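Home | About | Archive | Contact

Filed under: Health tech, Hearing

My new hearing aids, two months in

I was fitted with a pair of hearing aids in November, after putting it off for longer than I should have. A few people have asked how I'm getting on with them, so I'm writing it down once and will send them the link.

My loss is in the high notes, both ears, a bit worse on the left. I could hear that people were talking but I lost the ends of words. Telly went up, then up again. At work I'd started picking my seat in meetings so that my right ear faced whoever spoke most. The audiologist at Clonby, Anjana Rathnayake, put the test chart in front of me and it looked like the side of a hill. She said it was a very ordinary chart for someone my age who had worked near machinery, and that was that.

I tried two models. The first was the Fairclough, which sits behind the ear with a thin wire going in. The second was the Brasero, which is smaller and goes right into the canal. I liked the look of the Brasero but couldn't get on with it. My own voice boomed, and chewing toast was like walking on gravel. The Fairclough has an open tip, so low sounds get in the normal way and it only adds what I'm missing. I went with that one.

The first week was tiring. Paper was loud. The indicator in the car was loud. I ran a tap in the kitchen and turned round to see what had fallen over. Anjana had set them below the full prescription to begin with, at my request, and we brought them up in steps over three visits. She told me to wear them all day, including when I was alone and didn't see the point. I didn't do that for the first few days and I think it slowed things down. 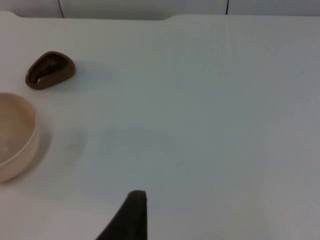
Speech in a quiet room is much better and I have no complaints there. My wife has stopped repeating herself, or at least does it less. Restaurants are still hard. There is a setting that narrows the microphones towards whatever is in front of you, and it helps with one person across a table. With six people it cuts off the ones at the sides, so I switch it off again and go back to nodding.

The app is called Flaken and it is the weakest part. It lets you change the volume for each ear, pick a programme and look at the battery. It drops the connection if I leave the phone in another room and then takes 20 seconds or more to find the aids again. After one update it forgot both of my saved programmes. There are buttons on the aids themselves, one on each, and I use those most of the time now.

Battery life has been fine. They charge overnight in a case and I take them out at bedtime with 30 per cent left, a bit less if I've been on long phone calls. If I forget to charge them, 15 minutes in the case gets me through an evening.

Phone calls come straight into both ears, and I didn't expect to care about that. I've been avoiding the phone for years without really admitting it. I rang my brother last week and we talked for most of an hour.

Things I'd tell someone starting out: ask what the follow-up visits cost before you pay for anything, and find out how long you have to send them back. Keep a note of where you struggled so you can describe it at the next visit. "It was too loud" is no use to them. "Plates being stacked hurt but voices were all right" is something they can adjust. Change the wax filters before they block, too. I thought the left one had broken and it only needed a new filter.

I have another check in the spring and will ask about the restaurant problem again then.

Tags: hearing aids, audiology, gadgets

Older posts | Newer posts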